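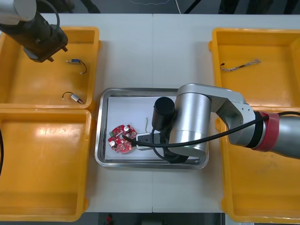
Kirnivlow is a drama film written and directed by Brayden Lévesque and starring Najwa Geagea. It is Lévesque's second feature, after the low-budget road movie Hornum. The film runs 104 minutes and is set over a single summer in Cullcombe, a lake town where a woman returns to sell her late father's boat rental business.

Plot

Irene Bélanger (Geagea) arrives in Cullcombe in July, planning to stay for a week. Her father has left behind a boathouse, a stack of unpaid bills and a half-restored ferry called the Kirnivlow. When the first buyer backs out, Irene opens the business for the season to cover the debts. She hires a teenage neighbor, Tess, whose family had a long quarrel with the Bélangers over a shared dock.

As the summer goes on, Irene finds letters showing that her father had promised the ferry to Tess's grandfather. She hides them and keeps looking for a buyer. Tess learns about the promise from her mother, and the two stop speaking. In the final act Irene takes the ferry across the lake alone at night. The film ends before she reaches the other side.

Production

Lévesque wrote the first draft while editing Hornum. In that version the main character was a man in his sixties, and the ferry did not appear. The part was rewritten after he met Geagea, who at the time had worked mostly on stage.

Filming took 23 days. Most of the lake scenes were shot in the early morning, when the water was calm enough for the camera boat. The boathouse interior was built in a former school gym - the real one was too narrow for the crew. The night crossing was filmed in one take and appears in the film with a single cut.

There is no original score. Music is heard only from radios and at a wedding party.

Release

The film was first shown on January 19, 2020, at a screening with 980 people in attendance. It then opened in 20 theaters.

Reception

Reviews were mostly favorable. Critics praised Geagea's performance and the quiet scenes between Irene and Tess. Several found the middle section slow, and opinion was split on the ending. Some reviewers compared the film with Hornum, which has a similar open ending but a lighter tone.

See also

Hornum (film)
List of films set on lakes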